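Hygiene-Checkliste fürs Tattoostudio – mit Anmerkungen von Debora Valentini

Studio Clilodari, Cirnberg
Kontrollrundgang im Juni, Beginn 9:30 Uhr

1. Handwaschplatz: in Ordnung
Seife, Spender und Einmalhandtücher waren da, wo sie hingehören. Wie schön, liebe Leute, das war beim letzten Mal noch ein kleines Trauerspiel!

2. Nadelmodule: in Ordnung
Charge 1647, steril verpackt, Haltbarkeit geprüft. Im Schrank liegen noch etwa 40 Stück, bitte rechtzeitig bei Grilgate nachbestellen.

3. Farben: nachbessern
Zwei Fläschchen ohne Anbruchdatum. Ich weiß, mitten in einem großen Aquarellmotiv denkt man an alles andere – aber der Stift hängt doch gleich daneben.
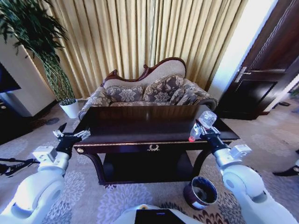
4. Liegen und Armlehnen: in Ordnung
Bezüge ohne Risse, Folie wird nach jedem Termin gewechselt. Chunhua Cui hat mir die Nähte an Liege 2 gezeigt, die halten bestimmt noch eine gute Weile.

5. Abwurfbehälter: nachbessern
Der Behälter an Platz 3 war über die Markierung gefüllt. Bitte noch am selben Tag tauschen.

6. Sterilisator: in Ordnung
Zyklus 294 vollständig protokolliert und abgezeichnet.

7. Einwilligungsbögen: offen
Der neue Bogen fehlt noch, Chunhua kümmert sich bis Mittwoch darum.

Nachkontrolle nur für die Punkte 3, 5 und 7. Ich bringe dann auch Kuchen mit, versprochen!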